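Satuvo Community Help
Category: Perception and Tracking

Pose estimate rotates on smooth round containers

Our laboratory records two-handed manipulation with handheld grippers and processes the recordings in Satuvo 3. Of the 43 recordings in the current batch, 7 fail at the object pose stage. All 7 involve a white plastic tub placed upside down. The position of the tub is stable, but its rotation about the vertical axis drifts continuously, and the planner then rejects the grasp. The log reports "yaw residual above limit" at step 1,658 in the worst case. Camera calibration was repeated in August. Which setting should be changed?
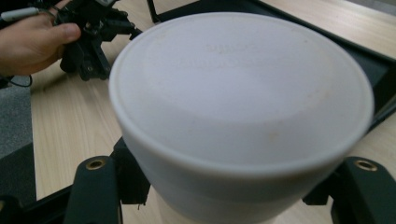 Answers (3)

Answer 1 – accepted

The tub is close to rotationally symmetric, and the lettering molded into its base is too faint to serve as a reliable feature. The estimator therefore has very little from which to determine yaw. Please proceed as follows.

Open the object file and set the symmetry field to "axial". Rerun the pose stage only. In the planner settings, enable "ignore free axis" so that yaw is excluded from the grasp check.

Recalibration is not required. If yaw is needed for a later task, a printed marker should be attached to the object before recording.

Answer 2

We observed the same fault with the Drutico plug-in – it overwrites the symmetry field each time a project is opened. Users of that plug-in should lock the object file after editing.

Answer 3

Have you tried raising the exposure? It helped with our dark parts.

Comment on Answer 3: Higher exposure is likely to wash out the lettering further on a white object.

Last edited 6 December 2022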